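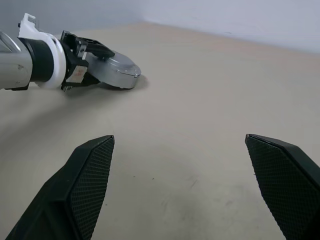 Week 3: Why bread goes stale (and why the fridge won't save it)

Right, settle in, because I've got a lot to say about crusts. Last week we left the dough proving, so I'm assuming you've all read the Flondthorpe bakery chapter. If you haven't, the bit you need is on flour and water, and you can skip the long story about the oven.

Most people think stale bread is dried-out bread. I thought so too for years! But wrap a loaf so tightly that it can't lose any water and it'll still go firm. What's happening is in the starch. Raw starch comes in tight little grains. In the oven they soak up water, swell and go soft, and that's a good part of what makes fresh crumb so lovely. As the loaf cools, the starch slowly starts packing itself back into a stiffer, more orderly shape. The word for this is retrogradation (you'll want to be able to spell it for the essay).

Now the fridge. Starch does this packing faster in the cold, as long as it isn't frozen, so a loaf in the fridge firms up quicker than one left in the bread bin. The freezer more or less stops it. Slice first, freeze, toast from frozen. That's my whole household system and I'm very fond of it.

Toasting also explains why yesterday's roll perks up in a hot oven. Heat loosens the starch again and the crumb softens, but eat it soon, it firms up again as it cools.

Crust goes the other way, by the way. It starts off crisp and dry, pulls water out of the crumb and turns leathery. Two different problems in one loaf, and people mix them up every year in the essay, usually in the first paragraph.

Things that slow staling down: fat, a bit of sugar, and sourdough to some extent. Demetrius Begay's handout from April has the rye version, which I won't repeat.

For next time: read Wieczorek, page 92 onwards, and bring a slice of something old. Mould-free please. The essay is 1630 words and yes, the footnotes count.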